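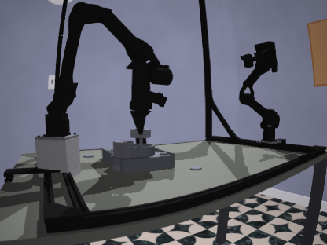

Two-arm assembly cell in simulation, left arm over the fixture tray.

Cell Rules: Frequently Asked Questions
Maintained by Colleen Gill. Complaints go to Ilir Karagiannis, who enjoys them.

Do the rules apply in simulation?
Yes. We know the arm can't hurt you in there. The program you write in there gets loaded onto one that can, and it will bring your bad habits along.

Which arm goes first?
Whichever one your program says goes first, provided it says so. Both arms can reach the shared zone over the tray. One arm holds the zone at a time, and the other waits outside it, gripper up. "They've never hit each other so far" is a sentence we have read in two incident reports.

How do I claim the shared zone?
Request it, wait for the grant, move, release it. Please don't skip the waiting. Please also don't request the zone at startup and keep it all afternoon like a beach towel on a pool chair.

What is the speed limit?
900 mm per second in free space, in simulation only. Near the tray it's a good deal less, and the Cendik settings file has the number for each part. On the real cell, use the limits on the signed run sheet. If you can't find the run sheet, your limit is zero.

Can I turn off collision checking to make a run finish faster?
You can. The log will record it, Ourania Nikolaidis will read the log, and the run won't count.

My part went straight through the fixture. Is that a pass?
No. We get this one a lot.

How many clean runs before I can book the real cell?
354 in a row, with part positions shuffled between runs. A run is clean if there was no contact outside the tray, no dropped part and no manual nudge. Moving the part with your mouse is a manual nudge.

Why 354?
Thodoris Kokkinos worked it out in November and has a spreadsheet. Ask him only if you have already eaten.

Do I have to model the frame and rails?
Yes, including the diagonal brace. An elbow that swings through empty air on your screen will find the brace later. Take dimensions from the Skolosetti drawings and leave the old Bakalis ones alone.

Can I change the tray layout?
In your own branch, as much as you like. For the shared one, send the change to Ifigeneia Katsaros with a before and after run. Renaming the file "final" doesn't speed up the review.

Who can sign off a real run?
Colleen or Ifigeneia. You can't sign your own, and neither can they.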